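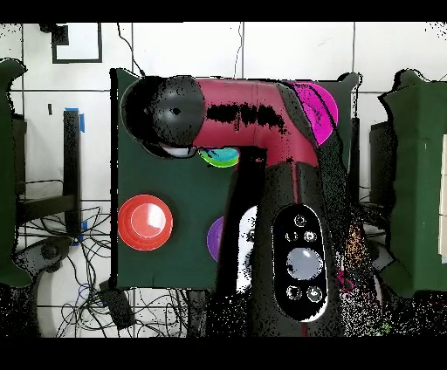

One buyer wrote in to ask why anyone past the age of four would need a purple dish, and then ordered two more sets.

Sandden Tabletop Bowls and Cups
Bright plastic, round, in more colors than your dinner deserves. Looks best on a dark green cloth.
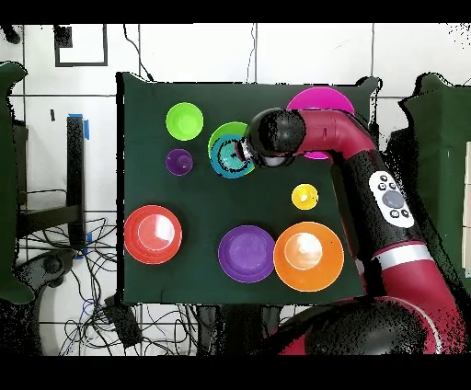 Can I buy only the orange one?
Orange is sold with the set, like everybody else. We tried singles in September and were left with a shelf of purple.

Small cup: 200 ml
Large bowl: 2000 ml
Item no. 237
Stacks if you put the big ones at the bottom.
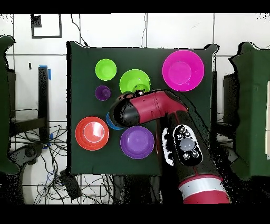
Shipping
Leaves our Ultby store in 5 working days.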